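Open Wednesday at Movberg: bin picking, with biscuits

I have now been to two of the Movberg open days and can report that the biscuits have improved. The robots were harder to judge. The doors opened at 2, parking was free, and the sign at reception still pointed to a lift that has been out of order for as long as I've been reviewing this sort of thing.

The main event was the Nokum picking cell, a package of software and gripper fittings that Movberg sells to people who already own an arm and wish it did more. Maham Niazi ran the demonstration and ran it well. She talked at a normal speed and didn't once say "journey". When a man in the second row asked if it could fold shirts, she said no, and went on to the next question. I'd have paid for that alone.

The job is simple to explain. A few unrelated objects sit in an open bin, and the arm has to get hold of the one you've asked for. If you've ever seen a picking demo you'll know they usually hand the machine identical cardboard boxes, laid out like a tea tray. Movberg had gone for household odds and ends, including a string of beads, and beads are a rotten thing to ask any gripper to pick up. 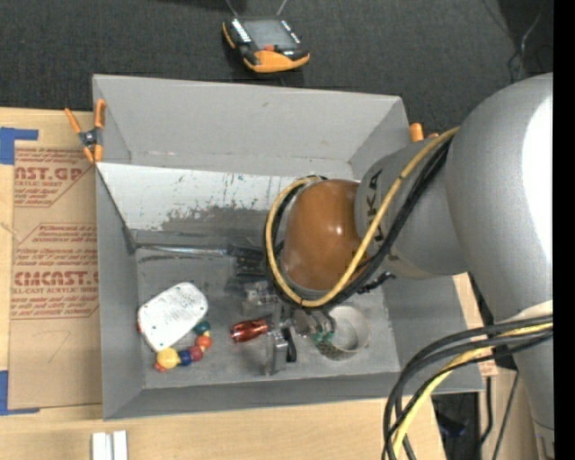

It is slow. I timed one full pick from the request to the drop at 158 seconds, and a fair bit of that was thinking. Maham reckons the next release will trim the thinking. They said so last April as well. Over the session I saw it make 7 attempts at various things, and the ones that went wrong went wrong politely: the arm stopped, backed off and waited for someone to pick up the handheld controller. I've used cells that treat a missed grasp as a personal insult, so this counts for a lot.

Setting up looks less cheerful. The manual is 510 pages long and was plainly written by several people who weren't speaking. Calibration gets a decent chapter. Changing the fingers gets a paragraph and a reference to a diagram I couldn't find, and neither could the chap from Shaikh sitting next to me, who has owned the thing since spring.

Against the Flunach kit, which I reviewed last year, the Nokum is calmer, easier to stop and much better with awkward shapes. The Flunach is quicker and has a proper index. If you're moving the same part all day, buy the Flunach. For a teaching lab or a small workshop with a mixed bag of stuff, I'd go for the Nokum, and I'd ask for Maham's phone number before signing.

Four stars out of five. Take a coat, they keep the hall freezing.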